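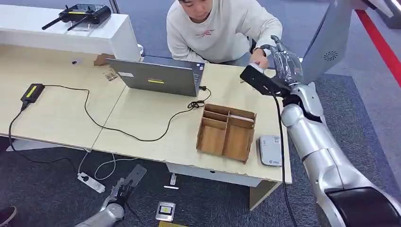 The Vuvstead town library will stop issuing printed borrower cards by mail and move all registration to staffed desks, under a procedure that took effect on February 7, 2025. The change covers new cards, replacements and address updates. A registration desk needs little equipment: an open laptop at one side, a small printed card lying flat next to it, and enough clear surface to fill in a form. Applicants must show one proof of address. Cards are activated at the desk and can be used the same day.

The library mailed 2,867 cards in the last accounting year. According to Leonardo Russo, head of circulation, the largest share of complaints concerned cards that arrived late or went to an old address. Cards not activated within 21 days were canceled automatically — a rule that has now been dropped.
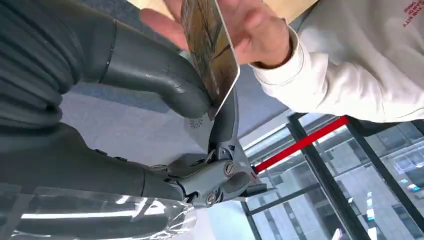 A card changes hands.

Records will be kept in Trastska, the catalog system the library adopted in November. The older database, Noh, remains readable by staff but accepts no new entries. Borrowers with valid cards do not need to do anything, and existing card numbers carry over unchanged. 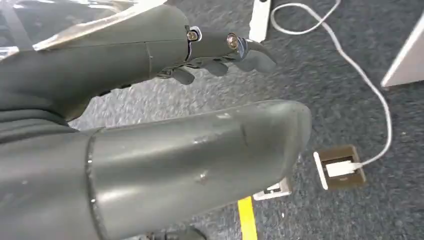 Replacement cards cost $3, payable at the desk. The first replacement is free for borrowers under 18. Cosimo Tedesco, who manages the Dotow branch, said the branch will run two registration desks during the first month and one after that. Holds and renewals are still handled by phone or through the online account.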